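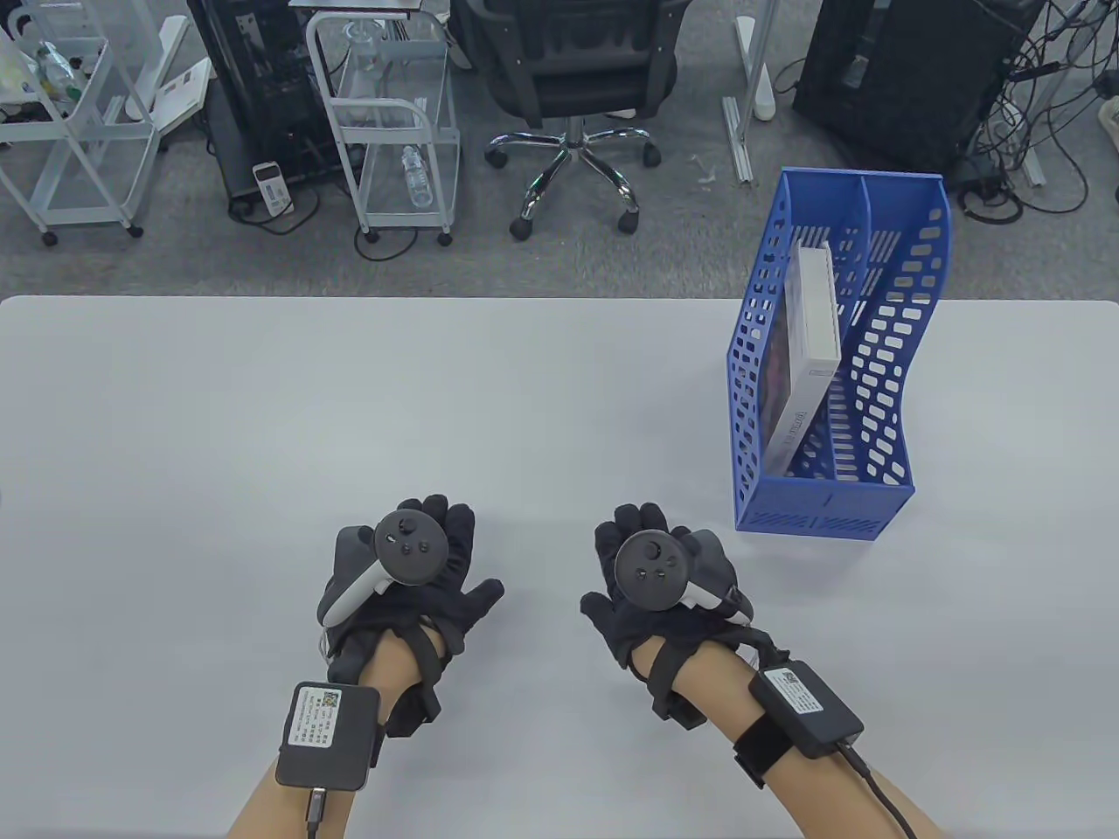
# Buying the gear: questions I keep getting

Updated 2022-07-04

I run purchasing for the teleoperation group at Ralunwood, and I get the same emails over and over, mostly from smaller labs and companies putting together their first budget for hand-controlled robot work. So I've put my answers in one place! These are my opinions from spending our money (and sometimes wasting it). Prices are left out on purpose except where a number helps, and you should get your own quotes anyway.

## What do I need to buy first?

The operator station, and I'll go on about this one forever. Everybody wants to buy the robot first because it's the exciting box. But the robot takes months to show up, and the people who will drive it need practice, gloves that fit, a table at the right height and software that doesn't crash. All of that can be bought and set up while you wait. Our first station was running long before the arms came in, and I would do it in that order again.

For one seat, my basic list is:

- two handheld controllers, plus a spare pair
- gloves in at least three sizes
- two wrist modules and their cables
- a desktop computer with a decent graphics card
- a plain table and a chair that goes up and down
- a rolling cart (get two, you'll fill them)
- power strips, cable ties, labels

## Can I use regular VR controllers, or do I need the expensive industrial ones?

We use regular ones, strapped on over black fabric gloves, and they do the job for our kind of work. The big plus is replacement. When a thumbstick starts to drift I want a new controller by the end of the week, and a consumer product gets me that. The custom handles we were quoted on had a lead time that ran into November.

The minus is that consumer gear gets discontinued with no warning. Buy your spares up front. I keep one spare pair for every two stations, and I'd go higher if you're in a remote spot.

## Are the wrist modules worth it?

For us, yes. Ask your software people before you ask me, though, because if they aren't going to use the wrist data you're paying for something that sits in a drawer. Try the controllers alone for a few weeks if you're not sure. You can add the modules later without changing anything else at the station.

If you do buy them, two things to check. One, the strap. We like hook-and-loop because it goes on quickly and fits whoever sits down. Two, the cable connector. It's the part that takes the abuse, so ask the seller whether the cable can be swapped or whether the whole unit has to go back. I didn't ask the first time. Ask!

## Wireless or wired?

Wireless is nicer to wear, no argument. But you're also buying chargers, batteries and a person's time to keep track of what's charged. Our wrist units are wired and I've stopped apologizing for it. Budget for longer cables than you think, and route them down behind the operator's elbows so they don't drag on the table.

## How many sets of gloves should I order?

More than one per person. They get sweaty, and sharing them is gross. When I placed our last order I got 20 pairs, mixed sizes, and I ran out of smalls first. Order heavier on the small end than the sizing chart tells you to.

Also, let people try them with the controller in hand. A glove that feels great empty can bunch up in the palm once there's a grip and a strap on top of it.

## What kind of table?

A boring one. Light color, flat top, rounded corners, no shelf underneath for knees to hit. We looked at a motorized workstation from Medovska and it was lovely, and it would have eaten the budget for a second seat. I put the difference into chairs. People sit at these stations for long stretches and the chair matters way more than the table.

I'd leave room for a file holder or something like it at one side, for boxes and papers you want within reach. Ours is a blue plastic one. Cheap, doesn't tip over.

## How much floor space should I plan for?

Twice what the table takes up. The table isn't the problem, it's everything that gathers around it: computer towers, chairs, stands, carts, power adapters. My floor plan for our first room had two neat rectangles on it and not a single cable. If you have any say in it, ask for more outlets before you ask for more square footage. An electrician's visit costs a lot less before the room is full.

If your room has carpet, get good casters on the carts. The bargain ones dig in, and then your "rolling" cart is a shelf.

## Should the computer go on the floor?

Ours do, and I wouldn't call it a recommendation. Floor is free. It's also where the dust is and where chair wheels are. If you have a bit of money left, get an under-desk bracket or a low stand for each tower. I have that down for next year's budget, same as last year (don't ask).

## What does a station cost, all in?

It depends too much on the computer for me to give you one figure, but I can tell you about the small stuff, which is what first budgets leave out. For our second station I kept every receipt for cables, straps, adapters, power strips and labels. It came to 159 dollars, and that was with some leftovers from the first station. I now put a flat 200 dollars per seat in the plan under "small parts" and I've never had to defend it.

## Who do you buy from?

A mix. I'll say that we got our carts from Ideo and they've held up, and that Fiore has been good with straps and replacement cables, mainly because they answer the phone. Neither one gives me anything for saying so. For controllers I go to whatever store has them in stock.

With any seller, I ask these before I send a purchase order:

1. Is it in stock today, or is that a promise?
2. Which parts can I replace myself?
3. How long will you keep selling this version?
4. Who pays shipping on a return?

Get the answers in an email. Phone answers have a way of fading.

## Do I need to label everything?

Yes please. Every controller, every module, every cable, both ends. Decide on a numbering scheme before the first delivery and keep a spreadsheet with the purchase date and the serial number. Our list has 61 lines on it now, and without it I'd have no clue which items are still under warranty. The labels that come on the devices have tiny print and I'm not squinting at those on the phone with support, so I add my own big ones.

## Lease or buy?

Lease the arms if you can get sane terms, buy the station. Operator gear is cheap enough that leasing paperwork costs more than it saves. Arms are another story, especially if you're still working out what tasks you'll be doing. Read the part about who pays for wear on the grippers. Then read it again.

## How long does the gear last?

Straps go first. Elastic gets loose, hook-and-loop fills up with lint (a stiff brush helps a ton). After that, cables. Controllers last longer than I expected when I wrote our first plan, and computers get replaced because the software got hungrier, so I count those on a three-year cycle and everything wearable on a one-year cycle.

## My boss wants one number for the whole year. What do I say?

Give two! One for what you'll buy up front and one for what you'll use up. Bosses will happily approve the first and forget the second exists, and then you're begging for glove money in the spring. I write them on the same page, one right under the other, and I ask for both signatures at once.

## Can I see your spreadsheet?

Sure, send me a note through the Ralunwood contact form and put "station budget" in the subject line. I'll send you the blank version. Give me a few days if it's the end of the quarter.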